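Clothes swap at Mamwood hall is back, so I've been sorting

If you've been meaning to clear out a closet, now's the time. The Mamwood clothes and bedding swap is coming back to the old Prakulen building on Lullberg Street, and the doors open at 2 in the afternoon. Last year 86 bags came in (I know because I was on the door with the clicker) and by closing we had two left, both full of neckties.

I'm trying to be good this time and get my own pile ready early, which means my bed has been doing duty as a folding table. White T-shirts are my weakness. I own far too many and they all look the same once they're folded! 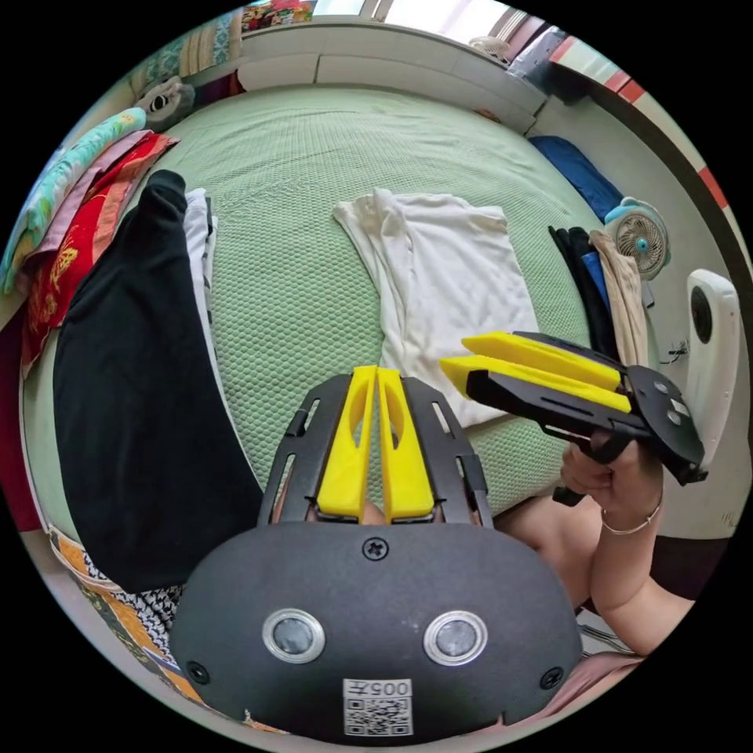

MAMWOOD, July – Rules are the same as before, with one change. Everything should be washed and folded, and you can bring up to 20 pieces per household. The change is that bedding now counts, so folded blankets and quilts are welcome alongside the shirts and pants. I've got a stack of that sort of thing at the side of my bed, a red cloth with a gold pattern, a pink and mauve blanket, a light blue and teal quilt, and I go back and forth on the quilt every time I walk past it. The light green waffle sheet is staying right where it is.

Please keep dark things and white things in separate bags if you can. We spent ages last year picking lint off black pants (never again). Stuffed toys can't go on the tables, sorry, but Antal Thrift next door will take them at the counter until 6.

There's no charge to get in and you don't have to bring anything to take something home. Hangers are always short, so throw in a few spares if your closet has them. Parking is behind the building, and the side entrance has the ramp.

I'll be at the shirt table for most of the afternoon, trying very hard to go home with less than I came with. Leftovers go to Antal the next morning.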